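Re: [kitchen-share] Washing soft fruit before storage

Roos Van Hecke wrote on Monday:
> I rinse all my strawberries when I get home and put them
> straight in the fridge. By the second day half of them have
> gone fuzzy. Am I doing something wrong, or is it the fridge?
> Also, does vinegar help?

Roos,

I would stop rinsing them all at once. Berries keep better if they go into the fridge dry and get washed just before you eat them. Water sits under the leaves and the mold starts there. Leave the green tops on until then too.

If you want to try vinegar, I use one cup to three cups of cold water, a couple of minutes, then a good rinse. Drain them in a colander and spread them on a towel for 60 minutes. They need to be dry all the way round before they go in a box. Mine last 7 days that way in a good week.

Colander, and fruit set out:
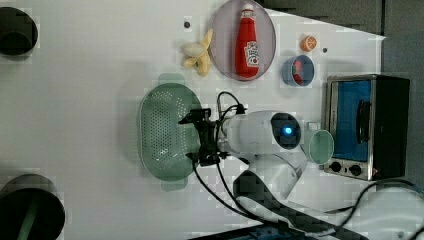
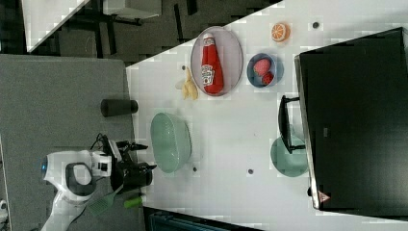 For the box, line it with a paper towel and leave the lid open a crack. I have an old Dustia one with a vent and it does no better than a plain tub. Change the towel when it feels damp.

As for the fridge, check the temperature on the shelf you use. Ours was set fine on the dial but the top shelf was running warm, and moving the fruit down 2 shelves made a difference.

Raspberries are another matter. I don't soak those at all, they fall apart. Does anyone on the list have a method that works for them?

Also, the Valderrama stall has moved to the other side of the market, next to the bread.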